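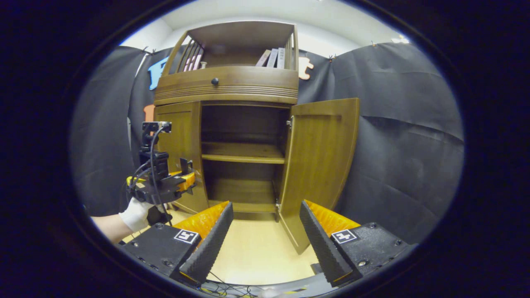

# Über uns

Die Werkstatt Fludden restauriert und verkauft alte Möbel aus Holz. Wir sind ein kleiner Betrieb in Skomosstead, in einem Haus aus dem Jahr 1846, in welchem früher Getreide gelagert wurde. Die Mauern sind dick, und das ist für das Holz gut: Im Sommer bleibt es kühl, und im Winter wird die Luft nicht zu trocken.

Mein Name ist Raffaele Bortolotti. Ich habe das Handwerk bei meinem Onkel gelernt, in einem Dorf, wo es damals noch drei Tischler gab. Deutsch habe ich erst als Erwachsener gelernt, und ich bitte um Nachsicht, wenn ein Satz auf dieser Seite ein wenig steif klingt. Am Telefon geht es schneller, und meine Kollegin Frau Villalobos schreibt die Angebote.

## Was wir machen

Die meisten Stücke, die zu uns kommen, sind keine Kostbarkeiten. Es sind Küchenbuffets, Kommoden, Waschtische und Nachtschränke, die jemand geerbt hat und nicht wegwerfen möchte. Wir leimen lockere Verbindungen, richten Türen, die schleifen, ersetzen fehlende Leisten und erneuern die Oberfläche. Wenn es möglich ist, behalten wir die alten Beschläge. Im Lager haben wir 700 Griffe, Knöpfe und Scharniere, sortiert nach Größe, und oft findet sich ein passendes Stück.

Für die Oberflächen benutzen wir Schellack, Öl und Wachs. Lack spritzen wir nicht. Wer eine Hochglanzküche haben möchte, ist bei einem anderen Betrieb besser aufgehoben, und wir geben gern eine Adresse weiter.

Polsterarbeiten übernimmt die Firma Pestar, mit welcher wir schon lange zusammenarbeiten. Sie bekommen trotzdem nur eine Rechnung, und zwar von uns.

## Wie ein Auftrag abläuft

Sie schicken uns zuerst die Maße und eine kurze Beschreibung des Schadens. Danach vereinbaren wir einen Termin und schauen das Möbel gemeinsam an, entweder bei Ihnen oder in der Werkstatt. Das Gutachten kostet 121 Euro und wird bei einem Auftrag verrechnet. Bei Holzwurm muss das Stück zuerst in die Wärmekammer — diese Behandlung machen wir nicht selbst, und sie verlängert die Wartezeit.

Bitte leeren Sie Schubladen und Fächer vor dem Transport. Auch Einlegeböden, die nicht fest sind, sollen separat verpackt werden, am besten in einer Decke.

## Kurse

Zweimal im Jahr geben wir einen Kurs für Anfänger. Man lernt dort, eine alte Oberfläche zu reinigen, kleine Druckstellen mit Dampf zu heben und Wachs richtig aufzutragen. Eigene Möbel dürfen mitgebracht werden, wenn eine Person sie allein tragen kann. Die Teilnahme kostet 197 Euro, das Material ist inbegriffen. Der Kurs im Herbst ist meistens früher voll als derjenige im Frühling.

## Besuch

Die Werkstatt liegt hinter der alten Mühle, der Eingang ist im Hof. Parken können Sie vor dem Tor, nur nicht vor der Rampe. Im August haben wir geschlossen. In den anderen Monaten sind Sie willkommen, aber rufen Sie bitte vorher an — wenn die Hobelmaschine läuft, hören wir die Klingel nicht.

Stand dieser Seite: 2018-11-09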